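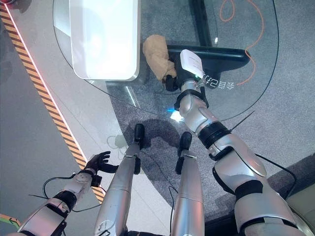
Brulska Grip Comparison, data card

Brulska is a set of recordings made to compare two hand controllers, Bakia and Herkau, on the same humanoid. The hardware stays fixed and only the controller changes between runs. Most of the objects are light and awkward: a crumpled paper bag, a small white card, other things that bend when squeezed. The robot works at a round glass table, and we kept the glass because reflections and see-through surfaces upset depth estimates, and we wanted that in the data.

Contents

1762 episodes in total. 500 are set aside for testing and should not be used for tuning. Each episode holds head camera video, joint positions for both arms, finger commands and a short text note from the operator. Version 2 adds the finger commands, which were missing from the first release.

Controllers

Bakia closes all the fingers at one speed and stops on motor current. Herkau sets a target for each finger and corrects it as the hand closes. Bakia is easier to set up. Herkau copes better with paper, but it is slower and needs recalibrating after a restart — see the notes folder.

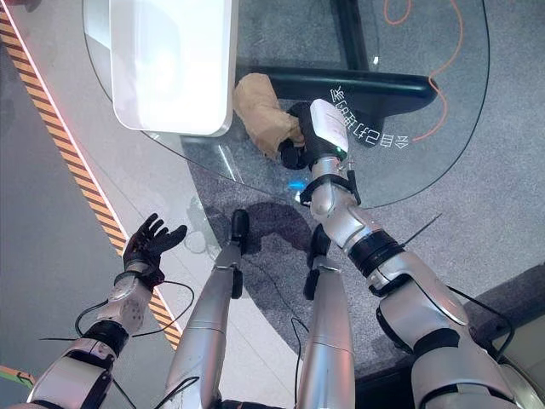 Can I train on both controllers together?
You can, but keep the controller field as an input, as the finger commands are scaled differently in each.

Known problems

Almost 400 episodes have a small delay between video and joint data. They are marked in the index under "lag". Nima Najafi has a script that corrects most of them — ask before writing your own.
Success labels were given by one person per episode. Bag grasps were the hardest to agree on.

Contacts

Recording: Miyuki Ebihara, Sadao Matsuda
Controllers and calibration: Erdal Yurt
Index and splits: Nima Najafi

Last changed 14th June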